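Can stacking cell: fault FAQ

Why was stacking stopped in January?
The arm released a can before it was fully seated. The stop did not trip, because the release was logged as normal. Stacking is two cans high until further notice.
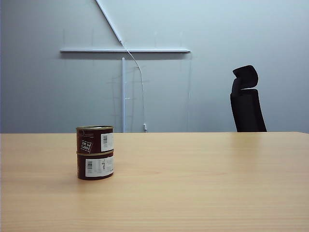
Farkas Handling Group, Prumemville Site

What is fault 817?
Finger position mismatch. The controller's value for the gripper opening differs from the encoder's for longer than 300 milliseconds. The arm holds position and the fingers stay where they are.

Can I clear it from the pendant?
Once. If it returns within 30 minutes, lock out the arm and log the fault in Grekska. Do not pull the fingers apart by hand.

How is the gripper checked afterwards?
Jog the wrist over open tabletop, clear of any cans. Close the fingers at low speed and watch the gap at the tips on the wrist camera. 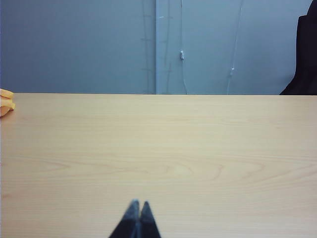 Who can restart the cell?
Anyone signed off on the Seltulby lockout procedure. Wait 90 seconds after power is restored before homing the arm. Keep behind the marked line until the status light is steady.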